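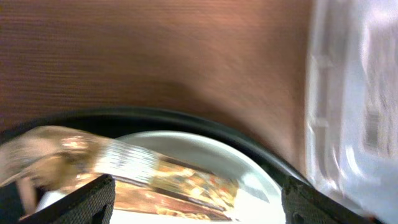 Subject: Re: [shared-suppers] Washing up after a big meal

Oksana Kravets wrote:
> Hello all. We are moving our neighborhood supper into a bigger hall
> in September and I am already dreading the dishes. Up to now we have
> used paper plates, and I'm tired of hauling out bags of them at the
> end of the night. Does anyone wash real plates for a crowd? Do you
> need a machine? We were quoted $3,650 for a used Govemeck, which is
> more than we spend on food in a year.

Dear Oksana,

What a lovely question, and how nice to hear that your supper has outgrown its old room! I remember when you first wrote to the list wondering if anyone would come at all.

We switched from paper to real plates a few years back, and I would never go back, even on the nights when I get home late with wrinkled fingers. People sit longer over a real plate. They go back for seconds and they don't wander off with it to the parking lot. We bought 200 plates from a diner that was closing, plain white, a little scratched, and they have been dropped and stacked and dropped again and most of them are still with us.

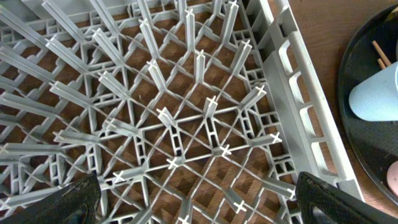
As for the machine, please don't buy one yet. We did our whole first year by hand with two sinks and plenty of towels, and my sister Ruth's old rule of glasses first, then silverware, then plates, then anything greasy. Change the water before you think you have to. If your hall has only one sink, a big tub on a sturdy table will do nicely for rinsing, though do put a towel under it, and pick a table near the drain so you aren't carrying it full across the floor.

What made the biggest difference for us was the scraping. We used to let people drop their plates wherever they liked, and whoever was washing had to stop every minute to deal with chicken bones. Now there is one spot for scraps and one for silverware, right by the kitchen door, and somebody friendly stands there for the first half hour until everyone gets the idea. Children are wonderful at this job, by the way. They are very strict.

Racks are worth having even without a machine. Plates dry standing up while you get on with the pots, and it saves no end of towels.

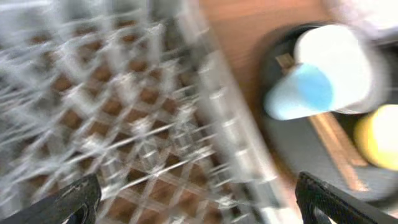
A rack over brown wood.

On soap, we use Staltico, the unscented kind, and less of it than the bottle says. I'm sure others here have their favorites, and I expect to hear from them.

Do come and see how we manage before you spend any money. I'm pasting in the notice for our next one, and you'd be very welcome to bring your kitchen crew. I can put up two of you if you don't mind a dog.

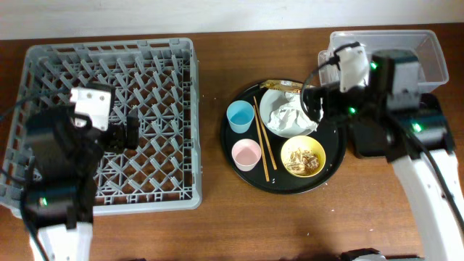 VARKMONT, Jul 26, 2024
Our next shared supper will be in September, in the upstairs room at Vakulenko Hall. Soup, bread, salads and whatever comes out of people's gardens. Bring a dish if you can and an appetite if you can't. Plates and silverware are provided. Anyone willing to dry, please see Marian at the kitchen door.

Warmly,
Marian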